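Eko wrist-camera comparison set, data card

Summary
Recordings made to compare two gripper controllers, Riltell and Galtberg, against the same hand demonstrations. The set holds 300 demonstrations from a tracked glove, of which 241 passed review. The rest are kept in the folder "rejected" with a short note each.

Contents
glove/ — hand pose, finger joints, fixed-camera video
riltell/ — gripper replays, 23 tasks
galtberg/ — gripper replays, 21 tasks (two drawer tasks not run)
calib/ — marker layouts and camera intrinsics

Known problems
Finger joint data drifts in long takes. Galtberg logs use controller time, so run align.py before comparing them. Force values are raw and should not be compared between grippers.

Contact
Negin Nazari (recording), Kamran Shojaei (controllers). Last edited 22 May 2022.

Notes on the water tasks
Hand pose comes from the fiducial block on the back of the glove, and a pose is only written when at least two faces are decoded. Reflections are the main trouble for object tracking in these tasks. Overhead light leaves a bright, wavy streak on the water in the teal basin, and our color mask tends to take it for part of a pale object — use the masks in calib/water instead of the default ones.

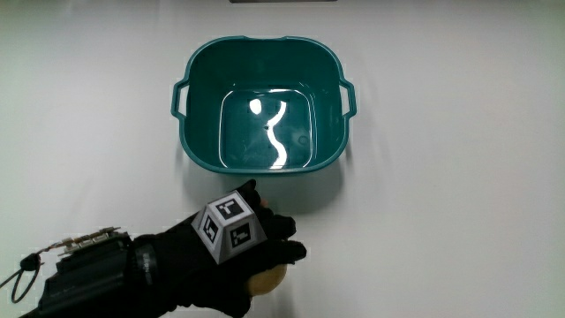
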